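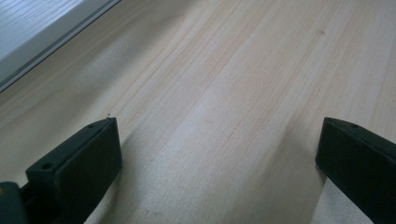 Solomiia Tkachenko on wanting a second term

I'd been told to expect ten minutes with Solomiia Tkachenko. I got most of a morning and two pots of tea, and she was still talking when I was looking for my coat.

She has led Callcombe town council for 3 years, and in October the councillors vote on whether she carries on. Her own group has split over it, four of them backing Peter Grellby instead, so I started there. Was she cross?

"I was cross for an evening," she said. "Then I rang all four of them. Two picked up."

And what did they say? She laughed (she laughs a lot, usually just before dodging a question). "They said it was about the buses. It's always the buses with us."

The buses, for anyone who doesn't live out this way, means the number 30 from Callcombe to Sorent, which lost its evening runs in the spring. Tkachenko voted to put the council's money into the market hall roof and let the late buses go. I told her my neighbour still hasn't forgiven her.

"Your neighbour's right to be annoyed! I'd be annoyed. But we had rain coming in on the stallholders, and the county had already pulled its half of the bus money. We couldn't have kept it running past Christmas on our share."

She does want the evening service back, and says she has had two meetings with the county about it, one good and one "very short". When I asked for a date she wouldn't give me one.

We got on to the petition next. It has 1710 names on it, which in a town this size is a lot of people to bump into at the shops, and it asks for the leader to be picked by a public vote. I thought she'd hate the idea. She doesn't, quite.

"I'd stand in it," she said. "I might lose, mind you. What I don't want is to change the rules a month before the vote – do it after, do it properly, and let whoever's in the chair deal with it."

Would she stay on as an ordinary councillor if Grellby wins? There was a long pause and some business with the milk.

"Yes," she said. "Kushwaha ward elected me, the group didn't. I've got a blocked culvert on Mill Lane that I've promised to see the end of, and Peter can have the chain if he wants it, but he's not having my culvert."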